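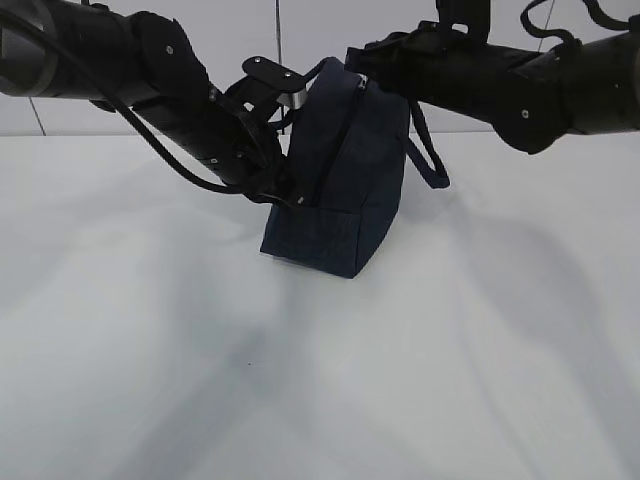 How Cloth Is Made

Look at the clothes you have on. Your shirt, your socks and even your shoelaces are probably made of cloth, and so are curtains, tents, sails and bags. People have been making cloth for thousands of years, and the basic steps have not changed much in all that time.

What is a fiber?

Cloth starts with fibers. A fiber is a very thin, hair-like strand. Pull a bit of fluff from a cotton ball and you will be holding many of them.

Some fibers come from plants. Cotton grows as white fluff around the seeds of the cotton plant. Linen comes from the stem of a plant called flax. Other fibers come from animals. Wool is the coat of a sheep, and silk is made by silkworms, which are the caterpillars of a kind of moth. A silkworm spins a cocoon out of one long thread.

Fibers can also be made in factories. Nylon and polyester are usually made from chemicals that come from oil. The chemicals are melted and pushed through tiny holes, a bit like water coming out of a shower head. Each stream cools and hardens into a long, smooth fiber.

Twisting fibers into yarn

One cotton fiber is weak. You can snap it easily. If you twist a lot of fibers together, they grip each other and become much stronger. Twisting fibers to make yarn is called spinning.

The oldest spinning tool is the drop spindle, a stick with a weight on it. The spinner sets it turning and lets it hang, and the fibers twist as it spins. Later came the spinning wheel, which was faster. Today most yarn is spun by machines in large buildings called mills.

Weaving

To weave cloth you need two sets of yarn. The first set is stretched tight on a frame called a loom. These yarns are the warp. The second set, the weft, goes across them, over one and under the next. On the way back it goes under the ones it went over before.

This simple pattern is called plain weave. If the weft goes over 2 warp yarns and under 2, and each row moves along by one, you get slanting lines. That is a twill weave. Denim is a twill, although its pattern is slightly different. Look closely at a pair of jeans and you should find the slanted lines.

Knitting

Knitted cloth is made of loops. Each row of loops is pulled through the row before it. Loops can open and close, so knitted cloth stretches easily. T-shirts, sweaters and most socks are knitted. If you break one loop in a sweater, the loops near it can slip out too, and you get a hole that grows.

Felt

Felt is not woven or knitted at all. Wool fibers have tiny scales on them. When wool is wet, soapy and rubbed hard, the scales catch on each other and the fibers tangle into a thick sheet. This is why a wool sweater may shrink if it goes through a hot wash.

Adding color

Color is added with dye. You can dye the fibers, the yarn or the finished cloth. Before factories made dyes, people used plants, insects and even sea snails. Blue came from the leaves of the indigo plant. Red came from the root of a plant called madder. Navy blue is a very dark blue, named after the uniforms that sailors wore.

Try it: weave a bookmark

You will need a piece of stiff card, scissors, tape and yarn in two colors.

1. Cut 9 small slits along the top edge of the card and 9 along the bottom. Ask an adult if the card is hard to cut.
2. Tape one end of your first yarn to the back. Wind the yarn up and down the front of the card, through the slits, and tape the other end. This is your warp.
3. Take the second yarn and pass it over and under the warp yarns until you reach the side.
4. Turn around and come back the opposite way. Push each row down gently with your fingers.
5. When the bookmark is long enough, cut the warp yarns at the back and tie them in pairs. Tie the last three together.

Do not pull the weft too tight at the ends of the rows, or your bookmark will get thin in the middle.

Words to know

Dye: something that gives color to cloth
Fiber: a thin strand used to make yarn
Loom: a frame or machine for weaving
Warp: the yarns stretched on a loom
Weft: the yarn that goes across the warp

Written by Huguette Joly
Checked by Karim Dabbas
Last updated 2022-07-01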